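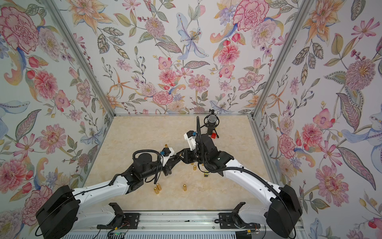
Fig. 1. Large florals on three walls, marble-patterned floor, small gold pieces and a microphone.

Pattern and Small Settings
Session 4 notes: Big flowers in a little space
Instructor: Marisa Fiore
Sterndale Evening Program

Hi all! These are my notes from Session 4, typed up with the parts I skipped when we ran over (sorry, Aldo, I know you had a bus). Bring them next time, since we'll be using the sketch exercise at the end as a warm-up.

Where we left off

Last time we were talking about ground and figure. The ground is whatever sits behind and under your objects, and the figure is whatever you want people to look at. We did the boring version first, with plain gray card and one object, and everybody's looked fine. Then Yareli asked what happens when the ground is the prettiest thing on the table, and I said we'd get to it. So we're getting to it.

Keep Fig. 1 next to you while you read. The walls are peonies, carnations, lilies, dahlias, lots of green leaf, all on a pale background, and the flowers are drawn large. Under them is a beige marble pattern. I love this paper, I would put it in my own hallway tomorrow, but it's a real bully as a backdrop and you have to plan for that.

Repeat and scale

A quick reminder of terms, because a couple of you mixed them up on the homework.

Motif: the single thing that's drawn, for example one peony.
Repeat: the distance before the design starts over.
Ground color: the color the motifs sit on.
Coverage: how much of the ground color the motifs hide.

A large motif in a small setting does something odd. On a living room wall you'd stand back and see a whole garden. Put the same paper behind things that sit on a tabletop and a single bloom can be bigger than everything in front of it. Look at the peony in the upper left of Fig. 1 and then look at the red toy brick. Your eye knows how big a toy brick is (your bare foot certainly does), and suddenly you know how big the peony is too. I call that a ruler object. Any setting with one thing of familiar size in it becomes readable, and any setting without one can drift. Sometimes you want the drift! If you're building a dollhouse parlor, keep the toy bricks out of it.

Evaristo's question in class was whether large florals are simply wrong for small settings. I don't think so. A tiny print gets fussy from a few feet away and turns into texture, almost a gray. A large print stays a picture. You just have to accept that you'll see parts of it and choose which parts you get. Slide the paper around before you glue anything. I lost a whole lily to a corner once and I still think about it.

Three walls and where they meet

With three walls you have two vertical corners, and that's where the paper gives you trouble. There are a few ways to handle them.

Wrap it. One long piece, folded at the corners, so the design carries on from the left wall across the back and onto the right. It's the calmest look, and you'll need a long strip and a soft crease. Score on the back with a bone folder, very lightly.

Panel it. Three separate pieces, each placed for its own best flowers. You get a star bloom on every wall if you want one. The corners won't match, and with a busy botanical most people won't notice. With stripes or a trellis they will notice right away, so don't try it with stripes.

Mix it. Same color family, different designs on the side walls. Serena did this with her Etenov sample sheets and it was gorgeous, but she spent the whole evening shuffling them.

Whichever you pick, decide on the back wall first. It faces the viewer and it's read first. In Fig. 1 there's a pale blue lily near the top center of the back wall and a pink carnation over in the upper right, so the cool color sits in the middle and the warm one is off to the side. On the right wall, the flower to find is the pink-and-lilac one that looks like a thistle. I'd never have thought to put that with peonies, and now I want to.

The floor

People forget the floor and then grab whatever's left in the drawer. Please don't!

A floor under a strong floral has one job, and that's to give your objects somewhere quiet to stand. The beige marble pattern is a good pick because it has movement in it and hardly any color. The marble pattern is quiet, so it doesn't argue with the petals. Plain beige would be quieter still, though I find a totally flat floor under a rich wall looks like I ran out of time.

Try this at home: take one wall sample and stand it up behind four floors, one after the other. White paper, something beige, something dark, something patterned. Don't move the wall. You'll be surprised how different the pinks look over the dark one.

Small shiny things

Now for the objects. The gold pieces are my favorite part, little bullet-shaped cylinders, all one shape and one finish. Small repeated objects behave a bit like a pattern themselves. When they're clustered you read the group. When one is off on its own you read that one. Compare the cluster near the middle of the floor with the pair closer to the front, then the single one a little to the right of the pair. Same object every time, and it feels different each time.

Gold with pink and orange and yellow is a warm-on-warm choice. It's friendly, and the risk is that it melts into the flowers. On the beige floor you've got a fighting chance because the floor is plainer than the wall. If you hold a gold object up in front of an orange lily, well, good luck finding it.

And then black. The studio microphone toward the back right, with its shock mount and its short tripod, is about as unfloral as it gets, and I can find it without trying. Dark, hard-edged and all one color will stand out against a pale botanical nearly every time. So if you're worried your main object is getting lost, ask yourself first whether it could be darker. Moving the light comes second. Repainting the wall comes about ninth.

The red brick is a tiny amount of strong color and it sits right by the microphone's legs. We had a good argument over it in class. Yareli says it pulls the eye down and away from the mic. Aldo says it anchors that corner. I go back and forth – ask me on a different day and I'll give you a different answer. What I'd like you to take from it is that a very small red thing is never a small decision.

Materials, for those who asked

Wallpaper offcuts are ideal and most stores will let you have them cheap. The roll I passed around was Hurnireo pattern 1639, which I bought because of the number of dahlias in it. Gift wrap works too but it creases if you look at it funny. For walls I use foam board, and for the glue I use Fikre paste, thinned a little. Brush it on the board, wait 2 minutes, then lay the paper down from the center out. Spray adhesive is faster and I've ruined more paper with it than with anything else.

If you're working from the reader, the section on botanical prints starts on page 74. Skip the dye chemistry unless you enjoy that sort of thing.

Homework

Build three walls and a floor. Any size that fits on your kitchen table. The walls must have a motif larger than your largest object. (Yes, that's annoying. Yes, on purpose.)

Place one dark object, one ruler object and a handful of matching small ones. Sketch the layout from the front, then move only the small ones and sketch it again. I want both sketches, and please don't tidy up the first one after you've done the second.

Write a few lines underneath about where your eye went first in each. Phone notes are fine. Evaristo, your handwriting is lovely but I can't read it.

We start back in February, same room. Bring scissors that cut.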